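Procuro gente para rever o manual de bolso de contraordenações (e pago por isso)

Olá! Sou o Deividas Org e coordeno, na Budwood, a edição de um manual de bolso para agentes de fiscalização municipal: estacionamento, ruído, ocupação da via pública, animais, resíduos, essas coisas todas que enchem o dia de quem anda na rua com um bloco de autos na mão. A primeira edição saiu mais grossa do que eu queria e, confesso, com um índice que dava vontade de chorar. Estamos a preparar a segunda e preciso de revisores que conheçam o terreno.

Não ando à procura de professores catedráticos (embora sejam bem-vindos, se tiverem paciência para mim). Quero pessoas que já tenham levantado autos, instruído processos ou defendido alguém num processo destes, e que saibam em que sítio exato é que a redação de um artigo nos faz tropeçar às três da manhã, à chuva, com um condutor a discutir connosco. 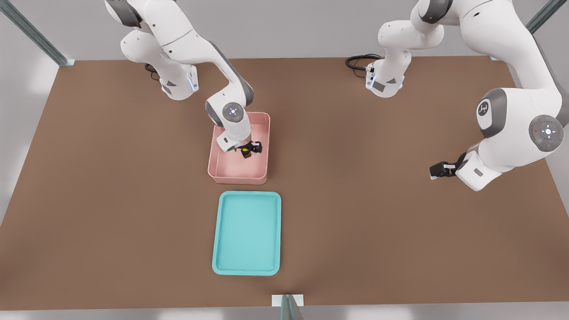

O texto base já existe. São 1605 fichas, uma por infração, cada uma com a norma, os elementos que têm de constar do auto, a coima mínima e máxima e uma nota prática. A nota prática é a parte que mais me preocupa, foi escrita por juristas de gabinete (eu incluído!) e há sítios em que se percebe bem de mais. Numa ficha sobre esplanadas, por exemplo, mandávamos medir a partir do lancil sem dizer o que fazer quando não há lancil. Recebi três mensagens sobre isso na mesma semana, todas com razão.

O que vão fazer

Cada revisor recebe um lote de fichas por tema e lê-as com calma em casa. Marca o que está errado, o que está desatualizado e o que está simplesmente mal explicado. Depois temos uma conversa por vídeo, de uma hora mais coisa menos coisa, e eu levo as correções à Dace Sepp, que fecha a versão jurídica. Quando vocês e a Dace não concordarem, quero ouvir os dois lados antes de mexer no texto – já aconteceu na primeira edição e as fichas ficaram bem melhores.

Há também um teste de consulta rápida: dou-vos uma situação, vocês procuram a ficha no manual e dizem-me que caminho seguiram no índice. Parece uma brincadeira, mas foi assim que descobrimos que metade das pessoas procurava "cão" e nós tínhamos tudo em "canídeos".

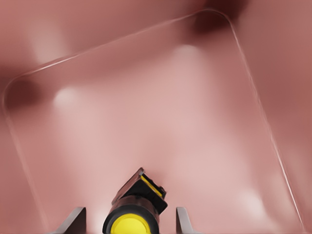
Quem procuro

– Agentes de polícia municipal ou fiscais de câmara, no ativo ou reformados, com pelo menos dois anos de rua.
– Instrutores de processos de contraordenação.
– Advogados ou solicitadores com prática na área.
– Uma ou duas pessoas de concelhos pequenos, por favor! Temos gente a mais das cidades grandes e nota-se no texto.

Tenho 13 lugares e três já estão ocupados, portanto faltam-me 10 pessoas. O trabalho é todo à distância e em português. Se estiverem no ativo, confirmem com o vosso serviço se precisam de autorização para acumular, que não quero meter ninguém em sarilhos.

Calendário e pagamento

Os lotes seguem no início de setembro e conto com as respostas até ao fim do mês. Calculem cerca de quatro horas por semana. Pagamos por lote concluído, contra fatura ou recibo, e o valor vai na resposta à candidatura, porque depende do tema (trânsito tem muito mais fichas do que publicidade, coitados). Os nomes dos revisores aparecem na ficha técnica, salvo se preferirem ficar de fora.

Como concorrer

Escrevam-me pelo formulário de contacto da Budwood, com a referência 2379 no assunto. Não preciso de currículo formatado nem de carta de motivação. Digam-me o que fazem ou faziam, em que matérias se sentem à vontade, e contem-me um erro que encontrem sempre nos autos. Um parágrafo chega. Por favor, sem nomes nem matrículas de casos reais!

Respondo a toda a gente, mesmo que demore uns dias. Se preferirem falar antes de decidir, deixem o telefone na mensagem e digam a que horas vos dá jeito – eu costumo estar livre depois das 18h00.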